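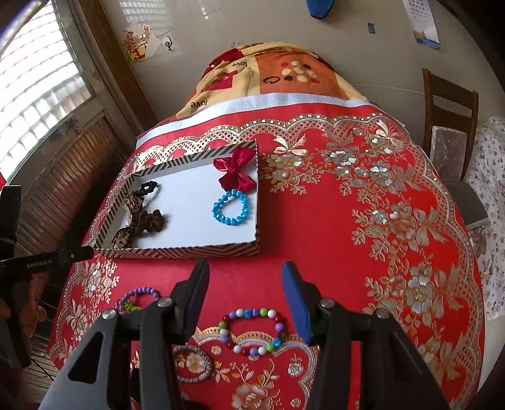 How to Prepare and Run a Stall at a Community Craft Market

Skinlow Community Markets, Guidance for Stallholders
Last reviewed Fri 2 October

This guide sets out the steps a new stallholder should follow, from the first application to the end of the trading day. It applies to the markets at Skinlow and Joltach. Stallholders selling food should read the separate food guidance before applying.

Step 1. Apply for a pitch

Complete the pitch application form and return it to the market office. The form asks for a short account of the goods you intend to sell, the method by which they are made, and whether you require a corner pitch. Applications for the spring season close at the end of January. The pitch fee is $35 per day, payable once an offer has been made. Fees are not refunded for cancellations made within 6 days of the market.

Goods bought in for resale may be sold only at the Joltach market. They must be labeled as such.

Step 2. Arrange insurance

All stallholders must hold public liability insurance. A copy of the certificate must reach the market office before the first trading day. Certificates that expire during the season must be renewed and sent again.

Step 3. Plan the table

Each pitch is supplied with one table and two chairs. Stallholders bring their own coverings. A cloth should reach close to the floor at the front, so that stock may be stored out of sight beneath the table, but it must not trail into the aisle. Secure the corners with clips or weights. Outdoor pitches are exposed to wind, and an unsecured cloth can carry small goods off the table.

Lay out the full display at home at least once. Measure it. Displays that extend past the table edge will have to be reduced on the day.

Small items, such as jewelry and hair accessories, are best kept in shallow trays or boxes. Group them by type or by price. Heavier goods belong at the back, and nothing breakable should stand within reach of a passing sleeve. A strongly patterned cloth suits plain goods in trays; for detailed work laid directly on the table, a plain cloth is usually the better choice.
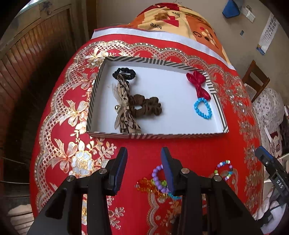

Step 4. Price every item

Prices must be displayed in writing. Use a tag on each item or one clear card for each tray. Include sales tax in the displayed price where it applies, and keep a written stock list.

Step 5. Prepare for payment

Bring a cash float of $50 in small bills and coins. Mobile coverage in the Tkachuk Hall is weak at the north end, and stallholders who accept cards should test their reader during setup. Cash should be kept on the person or in a locked box.

Step 6. Set up and trade

Vehicles may enter by the Zostadon gate from 7:00 a.m. and must be removed by 8:30 a.m. The Tkachuk Hall holds 68 pitches, and unloading is carried out in pitch order. Please wait to be called forward.

Stalls must be staffed throughout trading hours. If you need to leave your pitch, ask a steward to arrange cover.

Step 7. Close the stall

Packing may begin when the closing bell is rung. Fold the supplied table, stack the chairs against the wall, and take all waste home. Report any damage to a steward before leaving the site.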